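To: Allamstead Documentation Users list
Subject: Re: Page numbers restart after section breaks
Date: October 12, 2018

Dear subscribers,

The documentation office has received several messages on this subject since the revised report template was issued in April. The most recent is quoted below, with our reply.

> We are preparing a report of 162 pages for Ferraro, using the Allamstead
> template. The numbering is correct up to the first landscape table. After
> that the pages begin again at 1, and the table of contents lists two
> different chapters as starting on page 5. Deleting the section break
> fixes the numbers but turns the whole chapter sideways. Is there a way
> to keep both the landscape pages and the numbering?
>
> Drodar editorial desk

Both can be kept. Each section in a word processor file stores its own numbering setting, and the landscape page block in the template was saved with "Start at 1" selected. Please leave the section breaks in place and proceed as follows.

1. Save a copy of the report under a new name. If tracked changes are present, accept or reject them first.

2. Click in the first landscape section, open the page number format window, and select "Continue from previous section." Repeat this for every later section — the setting does not carry forward by itself. Full-page figures that sit in their own section need the same change. 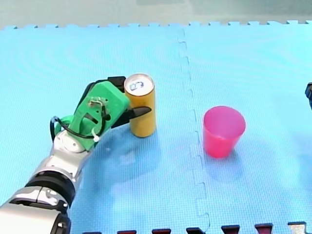

3. Check the footers. Where "Same as previous" is turned off, the footer may hold a typed number in place of a page field. Delete the typed number and insert the field again.

4. Update the table of contents. Choose the option to update the entire table, and then confirm the chapter openings against the pages themselves.

Reports prepared with the Drerkix add-in should be closed and reopened between steps 3 and 4.

A corrected template, build 370, has been placed in the shared folder. Existing reports are not changed by it and must be corrected by hand. For reports over 100 pages, the office will make the correction on request — please send the file to the office address and not to this list.

Documentation Office
Allamstead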